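Workshop Tips: Laminate Edges and Hinges on Display Counters

Lifted edge banding is the most common fault on retail display counters. Dust under the strip prevents a bond, so scrape the old adhesive off both faces before regluing. Contact cement goes on both surfaces and is left until it no longer transfers to a fingertip. Press from the center outward with a hand roller. Tape is not a substitute for roller pressure.

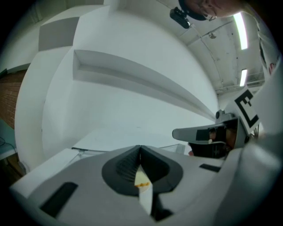
Trim the overhang with a flush bit, then break the corner with a fine file held at a slight angle. File toward the panel only. Pulling the file back lifts the strip again.

Concealed hinges work loose in particleboard after repeated use. If a screw spins, do not fit a longer one. Drill out the hole, glue in a hardwood dowel, let it cure overnight and drill a new pilot. Doors on the Hiltley counter use 3 hinges each; set the top and bottom first and bring the middle one to them.

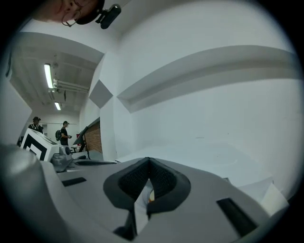 Sirau Fixtures | Counter Repair Department

Acrylic fronts are cleaned with lukewarm water, a drop of dish soap and a microfiber cloth. Window cleaner containing ammonia will craze the surface. Light scratches come out with plastic polish; deep ones need a new panel. Order Pickering panels by part number 327, and leave the film on until the panel is seated.

Leveling feet: adjust with the counter empty, lowest corner first, and check again after stocking. Almost 700 pounds of stock will settle a long counter enough to bind the drawers.

Updated Aug 8, 2025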